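划船机间歇训练

划船机间歇训练,就是在室内划船机上把用力划和轻松划(或者干脆停下来歇着)交替排在一起的练法。英文资料里一般写作 rowing intervals,健身房的白板上常常只写“间歇”两个字,旁边画个桨。我从2公里测试开始接触这个东西,断断续续练到现在,这个词条大部分是我写的,所以口气会比较像聊天,编辑规范那边的朋友请多包涵——我们这个站本来也允许第一人称嘛!

概述

先说划船机和跑步机、单车最不一样的地方:阻力是你自己拉出来的。跑步机的皮带按设定的速度走,你跟得上就跟,跟不上就按停;划船机呢,你不拉它就慢慢停了,你拉得猛,它就还你一个猛的。所以在划船机上做间歇,强度几乎完全取决于你蹬腿那一下有多认真。偷懒很容易,屏幕上的数字会立刻掉给你看。

间歇训练本身没有什么神秘的。一段高强度,一段低强度,重复若干组。变化的地方有四个:用力段多长、休息段多长、做几组、用力段用到几成力。这四样随便动一样,练完的感觉都会差很多。我刚开始的时候只知道“快划一分钟慢划一分钟”,练了一整个冬天,成绩几乎没动,后来才发现问题出在我的“慢划”根本不慢,“快划”也根本不快,两头往中间挤,最后变成了一条疲疲沓沓的直线。

术语

配速:划船机上最常看的数字,指按当前速度划完500米要多久,数字越小越快。第一次用的人常常看反,我也看反过,还高兴了好一会儿。

桨频:每分钟拉多少次。桨频高不等于快,这一点后面还要讲,因为它实在太容易搞错了。

阻尼:飞轮侧面那个可以拨动的杆,控制进风量。很多人以为它是难度档位,一上来就拨到最大。它更像自行车的变速,拨大了每一桨都沉,腰很快就受不了。我自己常年放在中间偏低的位置。

拉桨与回桨:一桨分两半,蹬腿、后仰、拉手是拉桨,伸手、前倾、屈膝滑回去是回桨。回桨的时间应该比拉桨长,新手十个有九个是反的(我教过的朋友里还没有例外)。

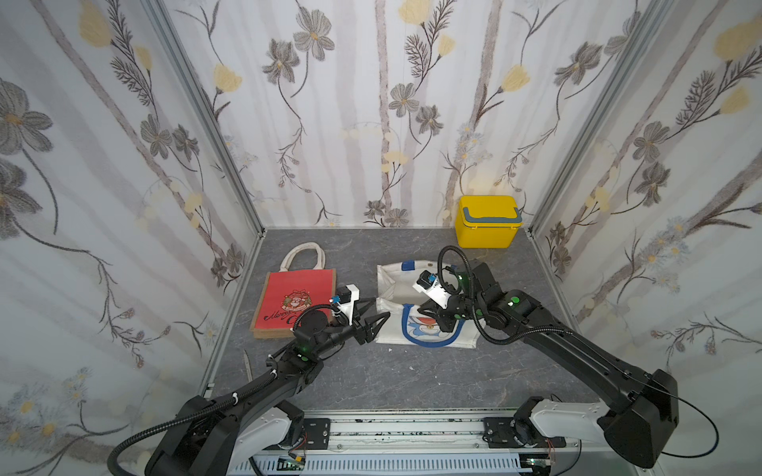

Lok-yiu Leung 在讨论页上对这一段有不同意见:“阻尼放多少跟身高体重都有关系,写‘中间偏低’容易误导人。我个子小,放在低位反而总觉得踩空,往上拨了一点才找到发力的感觉。建议改成:先用中间位置划几分钟,再上下各试一次,哪个位置能让你从蹬腿开始就感觉到重量,就用哪个。”

我觉得说得对,所以原话保留在这里,我那句也留着,大家对照着看就好。另外要补充一点,不同的机器同一个数字也未必一样沉,飞轮罩里积灰多了进风会变少,同样的档位就会显得轻。换一家健身房之后成绩忽然变好或者变差,先别急着高兴或者难过,看看机器再说。

常见的几种排法

短间歇。用力段在一分钟以内,休息段等长或者更长。适合练冲刺,也适合时间不够的人。最常见的是划三十秒、歇三十秒。看起来很轻松对吧?前四组确实轻松。要点在于每一组都得真的用力,如果你做到最后还能跟旁边的人讲笑话,那就是前面划得太客气了。

中间歇。用力段在两分钟到四分钟之间。我个人最怕这一类,因为它长到没办法靠憋一口气混过去,又短到你总觉得应该再快一点。典型的排法是500米一组,组间坐着休息,喝口水,盯着屏幕上的倒计时发呆。想提高2公里成绩的人,多半绕不开它。

长间歇。用1,000米或者更长的距离作一组,组间休息几分钟。强度没有前两种高,考验的是配速稳不稳。刚开始做的人第一组往往飞快,最后一组往往惨不忍睹。我的办法是第一组故意划得比目标慢一点点,剩下的再慢慢往回找,这样心理上舒服得多。

金字塔。用力段先一组比一组长,到顶之后再一组一组缩短。好处是不无聊,坏处是到了塔顶那一组时特别想找借口去上厕所。

变桨频间歇。不改时间,只改桨频,比如前面一段用低桨频重重地划,后面一段加快节奏。严格来说它的休息段不太明显,有人不承认它算间歇。我放在这里是因为它对动作帮助特别大,不练可惜。

关于桨频

这一节我想多写几句,因为它是我走弯路最久的地方。

一开始我以为,划得快就是来回滑得快。于是我在滑轨上像拉锯一样冲来冲去,桨频高得吓人,配速却慢得可怜,喘得说不出话。后来 Hsin-yi Pan 看不下去了,让我把桨频压到26,别的什么都不用管,每一桨只想着用脚把踏板推远。结果呢,同样的五分钟,划的距离反而长了,人也没那么狼狈。

道理说穿了很简单:每一桨的力量如果只有一点点,次数再多也是在搬运自己的体重。身体在滑轨上来回一趟也是要花力气的,这些力气一点都不会算进你的成绩里。

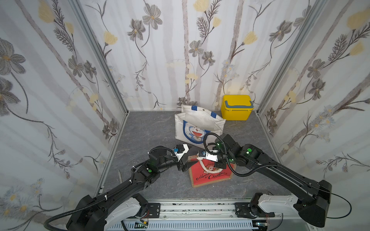 所以我现在的习惯是,热身时桨频放得很低,正式的用力段先保证每一桨都结实,再考虑要不要提上去。冲刺的时候当然会提,可那是在最后一小段,而且提桨频的办法是蹬得更快,回桨的节奏尽量不乱。如果一提桨频,手柄开始上下乱跳,或者膝盖还没放下去手就已经往前伸了一半又缩回来,那就说明提过头了,退回来两三桨的节奏再试。

顺便说一下链条的声音。动作连贯的时候,声音是一下一下的“呼——呼——”,中间有空隙。动作乱的时候,声音会连成一片,偶尔还有“咔”的一下,那是座椅撞到前端了。练到后来我很少看屏幕,听声音就大概知道自己这一组划得怎么样。

一次完整的训练怎么安排

热身。轻松划五到十分钟,中间穿插几次十桨左右的加力,让身体知道待会儿要干什么。有人喜欢把拉桨拆开来热身:先只用手臂,再加上躯干,最后加上腿。我冬天一定这样做,夏天偶尔偷懒。

主课。从上面几种排法里挑一种。刚入门的话我建议挑短间歇,但组数减半,第一周的目标就是练完之后还愿意再来。千万别照抄网上那些看着很厉害的课表,那些多半是给已经划了好几年的人写的。

放松。很多人最后一组划完就直接从座椅上翻下去躺着(我懂,我太懂了),不过还是尽量慢慢再划几分钟。放松段不用看配速,桨频越低越好,把动作划漂亮就行。

拉伸。大腿后侧、臀部、前臂。前臂特别容易被忽略,握手柄握得太紧的人第二天连瓶盖都不好拧。

频率方面,一周两次间歇对一般人来说足够了,其余的日子可以做长时间的轻松划,或者干脆去做别的。我有一段时间连着几天都做间歇,觉得自己特别上进,结果静息心率一路往上走,睡也睡不好,歇了一个星期才缓过来。
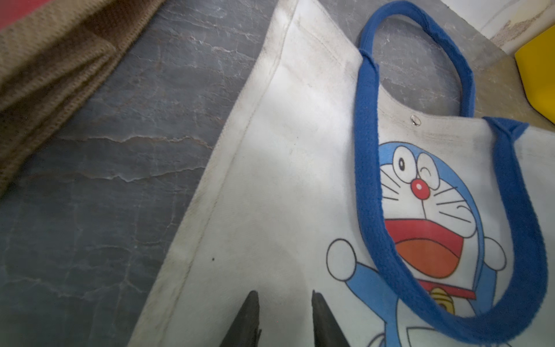 还有饭前饭后的问题。饭后马上做间歇是很不舒服的,身体一前一后地折叠,胃首先就不答应。我一般隔两个小时左右,如果实在饿,就先吃半根香蕉。空腹做短间歇我试过几次,勉强能完成,长间歇就不行,到后半程手会发飘。每个人情况不一样,这里只能当参考。

配速怎么定

最老实的方法是先做一次2公里测试,用测试时的平均配速当基准。短间歇比基准快一些,中间歇贴着基准,长间歇比基准慢一些。具体快多少慢多少,各家说法不一,我的经验是先保守着来,连续两次都能稳稳完成,下次再快一秒。一秒听起来少得可笑,在划船机上可一点都不少!

也有人按功率来定。屏幕一般可以在配速和瓦数之间切换。瓦数的好处是反应灵敏,这一桨有没有用力一看就知道,坏处是数字跳来跳去,容易让人心慌。我去年九月有一次练习,最后一组的平均功率停在218瓦,当时为了凑个整数,硬是又加了一组,然后那一组划得难看极了。所以别学我,课表写几组就几组。

还有按主观感受来定的,从一分到十分给自己打分。初学者用这个最合适,因为那时候动作每周都在变,测出来的配速过两个星期就不准了。打分的时候记得写下来,隔一阵子再回去看,会发现从前的“九分”现在大概只值六分,挺有成就感的。

常见错误

手臂拉得太早。腿还没蹬完手就弯了,力量全漏在肘关节上。对着镜子划,或者请人从侧面录一段,一看就明白。

后仰过头。躯干稍微往后倾就可以了,不用躺下去。躺得太深,每一桨都要用腹部把自己捞回来,到后几组腰会先抗议。

脚带太松或者绑的位置不对。带子应该压在脚掌最宽的地方。压在脚趾上,脚后跟会到处乱飘;压在脚背高处,屈膝时又弯不下去。

第一组划得太快。前面已经说过了,但它值得再说一遍。

休息段一动不动地弯着腰。能慢慢划就慢慢划,不能划就坐直了喘气。弯着腰喘,气更不容易进去。

憋气。特别用力的时候人会不自觉地憋住。我的节奏是拉桨时吐气,回桨时吸气,冲刺时变成一桨两次呼吸,刚学的时候会乱,过几个星期就不用想了。

Imgate 课表

Imgate 是我们 Dastdale 划船小组自己用的一套课表,名字取自以前练习的那条街,跟别的什么都没有关系。它的内容很朴素,短间歇、变桨频、长间歇轮着来,每轮最后一次换成轻松划。课表没有规定配速,只规定桨频的上限,这样快的人和慢的人可以并排坐着一起练,同时开始,同时结束。

后来 Chiu 健身室的人来问能不能借去用,改了几处,把长间歇的休息时间加长了一些,名字倒是没改。他们那边还多了一个双人版本:两个人共用一台机器,一个划的时候另一个休息,换人的时间也算在休息里。这个版本热闹得要命,脚带来不及绑好是常有的事,我不太推荐给还没把动作练稳的人,可是真的很好玩。

Sulleva 版本又是另一回事,它把一半的划船换成了地面上的深蹲和平板支撑。我划过两次,第二天上下楼梯都要扶着墙。喜欢的人很喜欢,我个人觉得要练划船还是多坐在机器上比较实在,讨论页上为这事已经吵过一轮了,有兴趣的可以去翻。 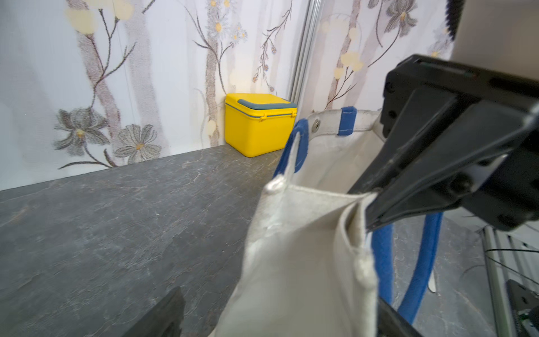 注意事项

有心脏或血压方面问题的人,做高强度间歇之前应该先问医生,这个不能含糊。腰背有旧伤的人可以从低桨频的轻松划开始,动作稳定几个星期之后再加短间歇,阻尼别放太高。

训练中如果出现胸口发紧、头晕、眼前发黑,马上停。肌肉发酸发胀是正常的,关节里面尖锐地疼就不正常,尤其是膝盖和下背。肋骨侧面一呼吸就疼也要当心,划得多的人有时会遇到,硬撑着练只会拖得更久。

手上起水泡很常见。新手握得太紧,手柄在掌心里转来转去,皮就磨破了。把手指当成钩子,轻轻挂着就行。我不太赞成一开始就戴手套,戴了反而握得更紧,不过手已经破了的话当然先保护起来。

座椅滑轨练完擦一下。汗滴在上面,干了之后座椅走起来一顿一顿的,下一个人会骂你,而下一个人很可能就是明天的你。

参见

稳态划船
2公里测试
桨频阶梯练习
划船机阻尼与阻力系数

本条目最后修订:2024-05-22。动作部分由 Hsin-yi Pan 看过一遍,阻尼那段的补充意见来自讨论页,双人换手的规则还缺人写,会的朋友请直接动手改。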